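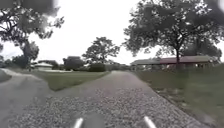 Gallery: Path Following in the Park, October

On this page we collect pictures from the outdoor tests of Gremora, the path planner of our Grallex project. The robot should stay on the correct path using only its camera and a rough map. We are still adding pictures, so please come back later.

Park route, morning. The gravel goes straight between the trees, and a paved branch leaves to the left. At such a fork the planner must choose one of two surfaces, and both are marked as allowed in our map. The grass between them gets a high cost.

Notes to the route

The full loop at Simonia is 300 meters long. We drove it 67 times with version 28 of the planner. The cost map is made new for every camera image, and the old one is kept only for comparison.

The right border of the gravel is more difficult for us than the fork. The stones there are darker and the change to grass is not sharp, so the surface labels jump between the two classes. In the Teuber tool we marked 113 images of such borders by hand and trained the labels again.

A bright, white sky also has an effect on the exposure. We now compute it from the lower half of the image only.

The settings files for this route are in the download section, under "park loop".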